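Relatório de progresso ao financiador
Projeto Quansah, clube de robótica do ensino secundário
Segundo período de apoio
Data: 22 de outubro de 2024
Redigido por: Bonifacio Cifuentes, coordenação pedagógica
Destinatário: Ward Van der Linden, Fundo Orno

1. Ponto de situação

O pedido do Fundo foi claro: saber se o dinheiro do segundo período está a produzir aprendizagem ou apenas demonstrações. A resposta curta é que está a produzir as duas coisas, em proporções que ainda não me deixam descansado. O clube funciona com regularidade, os alunos aparecem e o braço mexe-se. Quanto a saberem explicar por que razão se mexe daquela maneira, já é mais desigual, e prefiro que isso fique escrito aqui do que descoberto na visita.

A tarefa escolhida para este período foi preparar um café: pegar na cápsula, colocá-la na câmara da máquina, fechar a tampa e pôr a caneca no lugar. Foi votada pelos alunos contra a minha opinião. Eu preferia a triagem de peças, que é menos vistosa e permite comparar resultados de uma semana para a outra. Perdi a votação e aceitei o resultado, mas registo a reserva. Uma tarefa com tampa articulada, cápsula leve e caneca de cerâmica junta muitas dificuldades ao mesmo tempo, e quando falha é difícil para um aluno de quinze anos perceber qual delas falhou.

2. O que foi feito

Os alunos estão divididos em 4 grupos. Dois trabalham nos movimentos do braço, um na bancada e na disposição dos objetos, e o último no registo das tentativas. A divisão foi decidida à pressa em setembro e nota-se: o grupo do registo considera-se castigado, e com alguma razão, porque passou as primeiras sessões a preencher folhas que os outros não liam. A partir de novembro haverá rotação.

Até à data deste relatório estão registadas 187 tentativas. O número impressiona menos quando se abre o caderno. As primeiras páginas misturam tentativas completas com ensaios de uma só fase, sem indicação de qual é qual, e há linhas em que apenas consta "correu bem". Não uso por isso qualquer taxa de sucesso neste documento. O relatório anterior usava uma, calculada sobre esse mesmo tipo de registo, e peço que não seja citada na candidatura ao programa Tenum.

A fase mais trabalhada tem sido a cápsula. Os alunos do primeiro grupo insistiam em descer a garra a direito sobre a câmara, como se vê nos vídeos que o fabricante publica. Depois de muita discussão, passaram a definir um ponto de espera por cima da máquina e a tratar a descida como movimento separado, mais lento. É uma solução conhecida e não foi inventada por eles, mas chegaram lá com poucas indicações, e esse foi talvez o melhor momento do período.

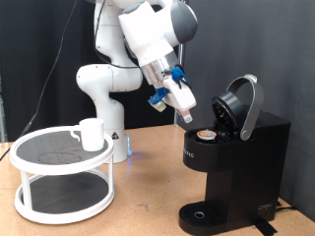 Porque não se usa um suporte feito à medida para segurar a cápsula e a caneca sempre na mesma posição?
Porque resolveria a tarefa sem ensinar o que o projeto promete ensinar. O suporte à medida está previsto para o último mês, como termo de comparação, e os alunos terão de justificar por escrito o que se ganha e o que se perde com ele.

A questão foi levantada na última reunião com o Fundo e merece um acrescento. A tentação de simplificar a bancada é grande, sobretudo nas semanas anteriores a uma apresentação. No ano passado cedemos, e o que se mostrou no dia aberto em Vornden foi uma sequência gravada, com tudo colado à mesa. O público gostou. Os alunos que a tinham preparado não souberam responder quando alguém perguntou o que acontecia se a caneca fosse deslocada um palmo. Não quero repetir essa tarde.

3. O que não correu como previsto

O módulo de programação está atrasado. Estavam previstas oficinas de introdução antes de os alunos tocarem no equipamento, e só parte delas se realizou antes das primeiras sessões com o braço. A consequência é que vários alunos aprenderam a copiar posições guardadas por colegas e a ajustá-las até parecerem certas. Funciona até alguém mudar a máquina de sítio. Quando lhes pedi que calculassem a correção em vez de a procurarem às apalpadelas, só 3 conseguiram fazê-lo sem ajuda.

Também a formação dos professores ficou aquém. A formação contratada consistiu em duas manhãs muito centradas no catálogo do fornecedor. Saí de lá a saber ligar e parar o equipamento em segurança, o que não é pouco, e quase nada sobre como avaliar o trabalho de um grupo. A grelha de avaliação que usamos foi feita por nós e é fraca: premeia quem fala mais nas sessões.

Por fim, a assiduidade. É boa às sessões de bancada e medíocre às de análise. Não tenho explicação melhor do que a evidente.

4. Despesa

A execução segue o plano, com uma exceção. A verba para deslocações não foi tocada, porque a visita de estudo foi adiada pela entidade que nos ia receber. Proponho transferi-la para horas de acompanhamento técnico, de que precisamos mais. O mapa detalhado segue em anexo pela secretaria. As cápsulas foram lançadas como consumíveis.

5. Próximos passos

Em novembro fazem-se as rotações entre grupos e começa a ser usada uma folha de registo nova, com um campo obrigatório para a fase em que a tentativa parou. As oficinas em falta serão dadas nas duas primeiras semanas do mês, mesmo que isso signifique menos tempo com o braço. Haverá protestos.

Pretendo ainda introduzir uma prova simples: um aluno de outro grupo muda a disposição dos objetos e a equipa tem uma sessão para recuperar a tarefa, explicando por escrito cada alteração. Se o fizerem, terei finalmente alguma coisa sólida para apresentar ao Fundo. Se não o fizerem, o próximo relatório dirá isso mesmo.

6. Decisões pedidas ao Fundo

Autorização para transferir a verba de deslocações, nos termos do ponto 4.

Adiamento da demonstração pública para depois da prova descrita no ponto 5. Sei que a data já foi comunicada aos parceiros. Continuo a achar que é cedo.

Confirmação de que a visita de acompanhamento pode coincidir com uma sessão normal de trabalho, sem programa preparado para o efeito.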